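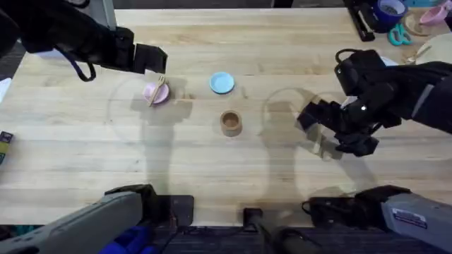

Pink bowl on the wooden table.

What I learned from typing in 1,347 grocery receipts

By Inês Baptista, 4 April 2023
Last updated: October 2023

I finished! The last shoebox is empty, the spreadsheet has more than 4,000 rows in it, and I have opinions about pack sizes that I would like to share with anyone who will hold still.

If you're new, I've been keeping every grocery receipt from our household for years, first out of laziness (they went in a drawer) and then on purpose. Last October I started typing them in, one line per item: store, brand, size, price, whether it was on sale. My plan was to see how our food bill had moved. Everybody I know is talking about prices, and I wanted to know which ones had really gone up for us and which ones just felt that way.

The total went up, of course it did. I could have told you that without the shoebox. The fun part was underneath.

We switched brands way more than I thought

I would have sworn on anything you like that we are a loyal household. Same coffee, same dish soap, same crackers. Nope! Once I sorted by category, we looked like people trying everything on the shelf. Take crackers. We used to buy Ciltaler, always, and the receipts from the early boxes are one Ciltaler line after another. Then there's a single store-brand box from Wike, then Ciltaler again, then two Wike, and by the end it's Wike with a Ciltaler box when there's a coupon. I have no memory of deciding this. If somebody had called me up with a survey I'd have said "Ciltaler" without blinking, and I would have been telling the truth as far as I knew it.

I find this so interesting. It made me wonder how much of what we tell each other about our shopping is a few years out of date. My neighbor Terence Lockwood worked for a long time in a wholesale grocery office here in Grutville, and when I showed him the cracker chart he laughed and said he'd seen that shape a hundred times. His version was that people try the cheaper one when they're annoyed about a price, and then the next time they simply reach for the box they finished last. The annoyance is gone by then but the habit has moved.

Coffee was the opposite. The price climbed and climbed and we did not budge, though we did buy it less often. I can see the gaps between purchases getting longer, and I can also see tea showing up (hello, tea). So if you only counted what we spent on coffee you would think nothing had changed in our kitchen, when in fact we were drinking less of it and paying more for each bag. I had to make a second column for quantity to notice, and I'm a little embarrassed at how long it took me to think of that. 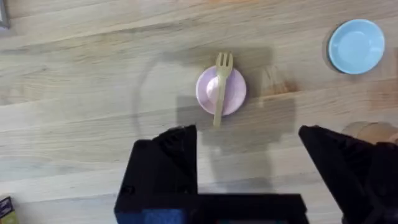 Yellow fork across the pink plate.

Pack sizes, my new obsession

So, sizes. I had been typing in the size for each item without looking at it much, and then one evening I sorted dish soap by date and there it was, the same bottle name with a smaller number next to it. Same price! I went through the other categories like a detective after that. I found 9 products where the size dropped while the name on the receipt stayed exactly the same, and in most of them the shelf price hadn't moved at all in the month it happened.

I'd heard of shrinking packages like everyone else, but finding my own was a completely different feeling. Some of them I had bought over and over without a clue. Cereal I'd half suspected. Paper towels got me. And there was one that went the other way, a bag of rice that got bigger and a bit cheaper per pound, and I felt I owed that rice an apology for never having noticed it.

This is where price per unit comes in, and I'm begging you to try it for just one shelf. Divide the price by the weight or the count. Most stores around here print it on the tag in tiny type, but the tags don't always use the same unit for things sitting side by side (one in ounces, the next in pounds, thanks a lot), so I bring a calculator. The big pack was usually the better deal. It was not always the better deal! With laundry detergent, the medium bottle on sale beat the giant one nearly every time it came around.

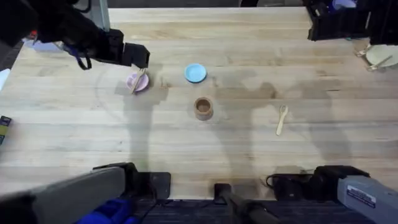
Sales are the other thing I'd been fuzzy on. I thought of myself as somebody who buys on sale, and the receipts say I do for some things and never for others. Yogurt, always. Cheese, hardly ever, I just walk up and pay for it. I could tell you the regular price of a tub of yogurt in my sleep, and I had no idea what our cheddar cost until I'd typed it in all those times. I suspect most of us carry a small set of prices in our heads and judge the whole store by those. Terence says the stores know perfectly well which ones they are. He mentioned milk and eggs and bananas, and my list matched his except for the yogurt.

A few notes on method for the people who asked

I used an ordinary spreadsheet. I tried the Udimov app for a while, the one that reads receipts from your phone, and it was fine on new ones but gave up on faded paper, and most of mine was faded. Typing was slow but I picked up on things as I went, so I don't regret it.

I made 3 categories to start with and that was silly. Food, cleaning and "other" told me nothing. Splitting things up until each category was something you might swap for something else worked much better: crackers are a category, snacks are not.

Bulk purchases mess up the months. I spread them over the weeks we took to use them, which involved some guessing on the toilet paper.

And I left out restaurants entirely. I wish now that I hadn't, there are stretches where our groceries drop and I'm pretty sure that was takeout and not thrift!

Next up I want to compare our cracker story with somebody else's. My sister has agreed to save her receipts through the summer, and she shops at completely different stores and claims she never changes brands either. If you've got a shoebox of your own, write to me, I mean it. I'd love to hear which product surprised you, and whether you also got caught by the paper towels.

Related posts
- Why I stopped trusting "family size"
- A freezer inventory that lasted longer than a week
- Coupons I clipped and never used
- Store brands at Wike, shelf by shelf
- Reading the tiny type on Grutville price tags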